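Jultulura list: Re: table task for the Candeck round, layout and run order
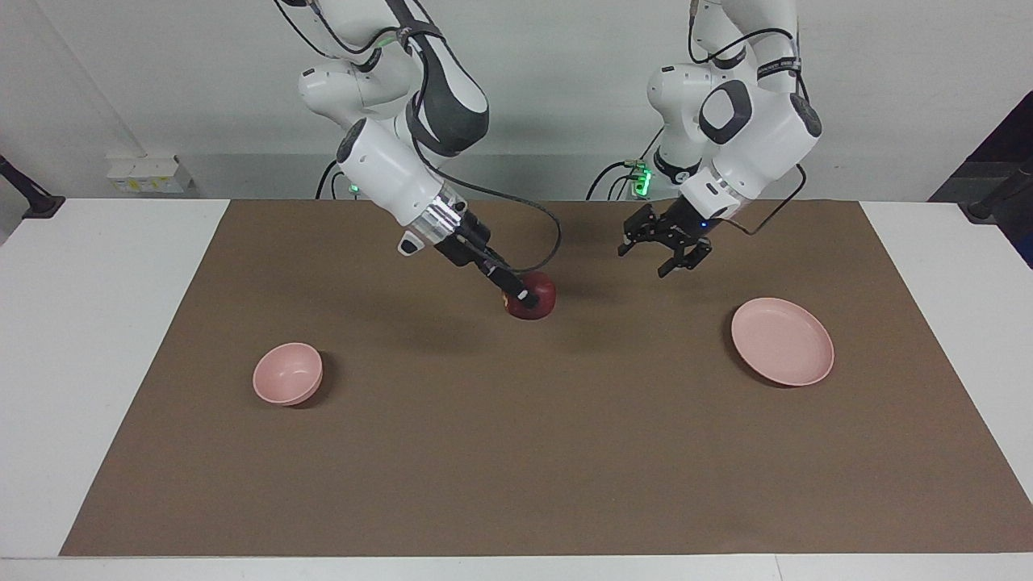
Right gripper at the apple, left open. Bowl and plate in their places.

Posted September 17, 2026

Replying to the list so the new members see it too. The earlier message is quoted below and my answers follow each part.

> I read the task sheet for the Candeck round twice and I still have
> three questions before our group takes its turn at the table.
> First, does the paper have to stay on? It creases near the front
> and we would like to work on the bare table if that is allowed.

The paper stays on. The Candeck rules call for a plain brown surface, and the Hemmin team will be running on the same kind. Creases near the front edge are fine as long as no object is set down there. If it tears, replace the whole sheet and tape the new one underneath, never on top. There is a roll in the cabinet with the spare fingertips.

> Second, which arm is supposed to pick up the apple? Our script
> uses the left arm because the plate is on that side, but the
> older script in the club folder uses the right.

Use the right arm for the pick. Left and right are the robot's own, so if you stand facing it they are swapped. This has caught several groups already and it is the first thing to check when an arm goes the wrong way. The left arm waits above the paper with its fingers open until the right one has finished. For the second half of the task they trade jobs. If your script has the left arm going first, it will still run, but the judges will score it as an out-of-order attempt.

> Third, how many episodes do we need, and do the failed ones count?

Each group records 128 episodes. Failed ones are kept and marked as failed in the log, but they do not count toward the 128. The club total stands at 645 good episodes, and 44 more were thrown out because the start position was never written down. Please write it down. The log has a column for it.

> Also, is it all right to swap in the plastic pear? The apple rolls.

No pear for this round. It is on the list for March. If the apple rolls, close the fingers more slowly and come in lower. Our group cut the closing speed to half and had much less trouble. Do not put tape or putty under the apple.

A few other things for everyone:

Bowl on the outlet side of the table, plate on the other side. They are the same color, so a script that finds them by color alone will mix them up. Use shape or position.

Keep the wrist cables clear before you start. Move each arm through its full reach at low speed once and watch the loop at the wrist. If it catches, stop and ask one of the older members to reroute it.

The scripts from the Rolcombe workshop still have the old table height in them. Change that value before you run anything, or the fingers will hit the paper.

Groups may book 2 slots each until the round is over. Put your group number on the sheet by the door. If you finish early, leave the bowl and plate on the paper and put the apple back in the box.

Send further questions to the list and leave the subject line as it is so they stay in this thread.

Table lead, Jultulura robotics club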